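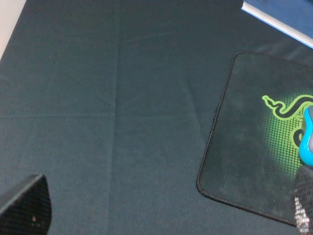
# Plinlow puts a robot arm on desk duty and gives its evening crew the boring hours back

**DRUNOVBERG, March.** Plinlow, which runs shared offices for companies that would prefer not to buy their own chairs, has begun using robot arms to reset desks at its Drunovberg building. The arms work through 156 desks between the last departure of the evening and the first coffee of the morning. They put the mouse back on the mouse pad, square up notebooks, and do not have opinions about the thermostat.

The system, named Cârstea, was developed with the automation firm Prusosia over 26 months, a good part of them spent on computer mice. A mouse is small, rounded and slick, and it sits on a surface designed to let it slide away. Prusosia's engineers had budgeted one week for it.

"We came in with a plan for heavy lifting," said Vira Bilyk, head of workplace operations at Plinlow. "The staff asked us whether we had ever seen an office. There is no heavy lifting. There is a blue mouse on a black pad with a big green snake on it, and somebody would like it back where they left it."

Practice desks are set up to resemble the real ones, down to creased cloth, scuffed mouse pads and the occasional book lying at an angle. Cârstea approaches each item with a two-fingered gripper covered in a fine black mesh, guided by a small camera near the wrist. Gaming gear, including a Razer pad, was added to the practice set after a survey of members' desks showed that office-issue equipment is mostly kept in drawers.

## What changes for the crew

The evening crew remains at its present size. Its members used to spend the first part of each shift straightening desks, a task that appeared in no one's job description and in everyone's knees. Under the new schedule, 3 crew members per shift are trained to supervise the arms, and the rest move to repairs, room setups and the backlog of member requests, which stood at 788 when the project began. Many of those concern the thermostat.

Supervisors receive a higher hourly rate, paid training and the authority to stop an arm at any time without filling out a form first. The form comes afterward. It was two pages long until the crew saw it, and is now half of one.

Desks marked "leave alone" are left alone. Cârstea does not open drawers, read notebooks or throw anything away, including the things that should have been thrown away in January. Food is still handled by people, who have asked that this be mentioned.

"I was asked if the robot is faster than my team," Bilyk said. "It is not. It is slower than my team and slower than my mother. But it does this at four in the morning, and I have yet to find a person who wants to."

Plinlow will review the schedule with the crew in June before deciding whether to bring the arms to its other buildings.

**Press contact:** Plinlow Workplace Operations, Drunovberg. Calls are answered by a human during office hours.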